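The quarter-hour that costs the most

Household electricity demand is usually described in kilowatt hours, the unit on the bill. Network engineers care more about kilowatts, the rate at which power is drawn at a given moment. A small appliance with a heating element may run for a few minutes and barely register on the bill, yet it sits at the top of the load curve while it runs. When a whole street does the same thing before dinner, the local transformer has to be sized for it.

Tyyne Vainio, a distribution planner, has worked on this problem for 11 years. Her present subject is Stistell, a lakeside suburb supplied by a single feeder with three transformers near their rated limit. 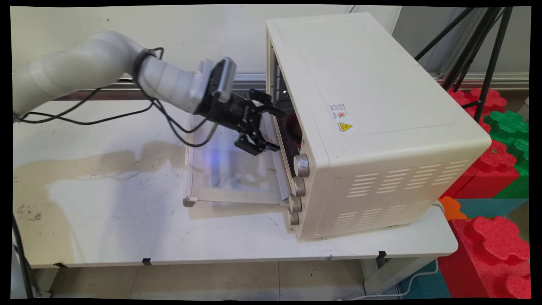
The usual remedy is copper and steel: a larger transformer, heavier conductors, a new pole where the old one won't carry the weight. Vainio prefers to begin with the tariff. Under the Muli schedule, customers pay a demand charge set by their highest 15-minute average in the billing period. Running the kettle, the dryer and the oven together costs more than running them in sequence, although the energy used is the same.

Results depend on whether people can see the charge coming. Bills arrive weeks after the peak that set them. The Zeltora meter, fitted in more than 9 per cent of Stistell homes, shows the running average on a kitchen display, and Vainio regards that as the useful part of the program. Timers help with hot water and car charging. Cooking is harder to move — people eat when they get home.
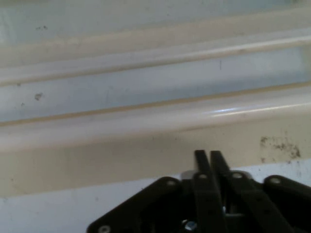

SKANUMTON, June

The neighbouring town offers a different case. Its feeder is newer, its houses are better insulated, and the winter peak falls at eight in the morning, when heat pumps recover from an overnight setback. A demand charge was considered there and set aside. The utility staggered the setback times by street instead, using the controllers already installed.

Vainio considers the two approaches complementary. Staggering suits loads that run unattended, and pricing suits the ones people switch on by hand. Neither removes the need for new equipment where a transformer is already running hot. In Stistell, one of the three units will be replaced before winter, and the other two will be metered for another season.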